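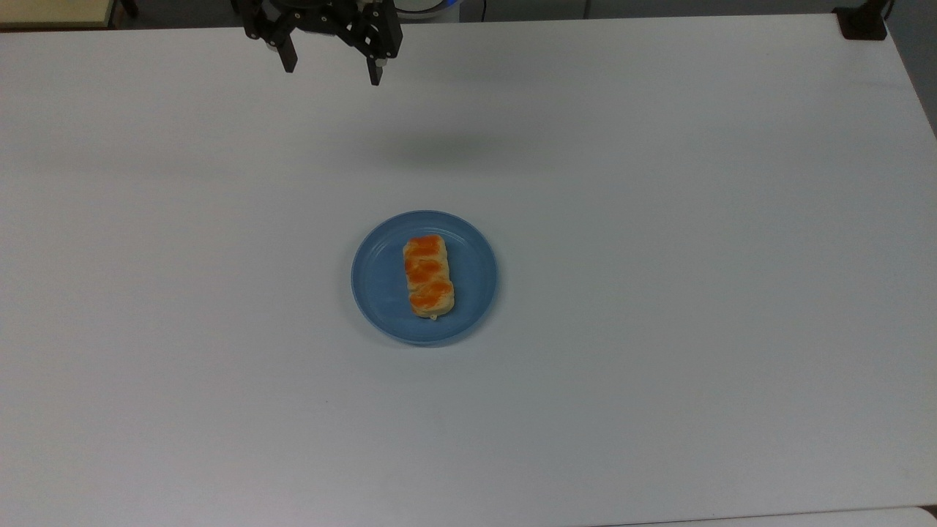 A gripper that closes on the first try teaches a student very little, Bianca Radu wrote in her review of the first course report, and she asked that the failed attempts be kept and graded along with the good ones. We took up that request in the second run of the course, and this section describes how the work was set up and what the students handed in.

Figure 3. Start of a trial in the pastry task. The gripper is open above the table and the pastry is on a light-blue plate.

4.2 The pastry task

The Sulluvley course is a one-semester elective for students in their second or third year. It has no robotics prerequisite, and most of those who enroll have written some Python and little else. Students work in teams of four and share the arm by booking slots of 92 minutes. The slot length comes from the building timetable and was not a design choice on our part.

Earlier tasks in the course use foam blocks and plastic cups. The pastry task comes fifth and is the first in which the object can be damaged in normal use. A team must move a single pastry from a plate to a marked target without tearing the dough or dragging the plate along with it. The plate is not fixed to the table. Students may choose the approach angle, the closing width and the closing speed, but they may not change the finger pads or add a second tool.

The shape in Figure 3 gave the teams more trouble than the plain rolls used in the practice session. Its top is uneven, with rounded orange swirls and paler dough between them, and a grasp across the short side can land on a swirl or in a gap. Several teams began by planning a grasp at the center of the bounding box and then moved it toward one end after their first trials. One team tried to grasp along the long side and gave this up, as the fingers met the rim of the plate before they were low enough.

Each trial was logged with Kundo, the recording tool written for the course. A trial begins with the fingers open and clear of the plate, and ends when the team calls a stop or the arm returns to its rest pose. Teams were told to save every trial, including those they stopped by hand. Over the semester they recorded 3,760 trials across all tasks, of which 505 belong to the pastry task.

Grading was split in two parts. Half of the mark was for the final run, scored on whether the pastry reached the target in one piece. The other half was for a written failure log of no more than 2,000 words. In the log, a team had to pick three failed trials, say what they believed had gone wrong, and describe the change they made next. A log could receive full marks even if the change did not help, provided the reasoning could be checked against the recording.

The logs were uneven. The better ones named one setting at a time and gave the trial before and after the change. The weaker ones changed the closing width and the approach height together, and the authors then could not say which had mattered. We had expected most entries to deal with grip force. Many dealt with the plate instead, and in particular with plates that slid when a finger touched the rim during the descent. We return to this in Section 5, where the same problem appears in the bowl task.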